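4.2 Cables, and where they end up

I'll admit I hadn't planned to write a whole section on cables. When I started the Drutlow survey I was after the big stuff — tables, shelving, where people put the bins — and the leads were only going to be a line in the coding sheet. Then I sat down with the first batch of room records from Sutham and found I'd scribbled "lead on table again" in the margin so many times that it clearly wanted a category of its own.

So I went back and did it properly. Of the 664 surfaces we logged across the two sites, 341 had at least one lead lying on them that wasn't plugged in to anything on that surface. That's more than half! I had guessed it would be a small share, and I was a bit embarrassed to find how far out I was (I keep a fairly leady desk myself, so you'd think I would have known).

I sorted the leads into 3 kinds: straight, bundled and coiled. Straight ones are what you'd expect, a plain flex that lies wherever it was dropped. Bundled ones have been wound up by hand and held with a tie, a bag clip or, in one Kvaran workroom, a hair bobble. Coiled ones are the springy sort, the old telephone kind, and they were the ones I got fondest of. A coiled lead never quite lies flat. It pulls back on itself, it makes loops near the ends, and it takes up a good deal more of the table than you'd think from its length.

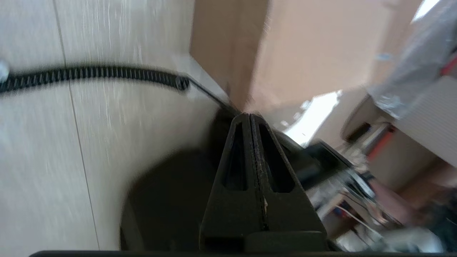

Figure 4. A black coiled cable across a pale, wood-grain surface, with a tight loop where the thin straight wire begins.

People treated the coiled ones differently too. When I asked why a straight lead had been left out, the usual answer was that it would be needed again shortly. With a coiled one I mostly got a shrug, or a story about the drawer it used to live in. Coiled leads tangle with everything else in a drawer, so out they come, and once out they tend to stay on whichever surface is nearest the wall. In 23 of the rooms the same coiled lead was logged on both visits, the first in September and the second five months later, and in most of those it had shifted by less than a hand's width.

I don't want to lean on this too hard. Two visits is not many, and a lead that hasn't moved may simply have been put back in its spot by somebody tidier than me. The coding has a weak point as well: plenty of leads are coiled for part of their length and straight for the rest, and I put all of those under coiled. A stricter reader would split them, and the Bollutora coding sheet, which I borrowed the surface categories from, does exactly that.

Pale tabletops gave us more logged leads than dark ones, but I suspect that's my eyes and nothing to do with how people tidy. Black flex on a dark desk is easy to miss, and I came back to the point when I re-coded the darker rooms for section 4.3.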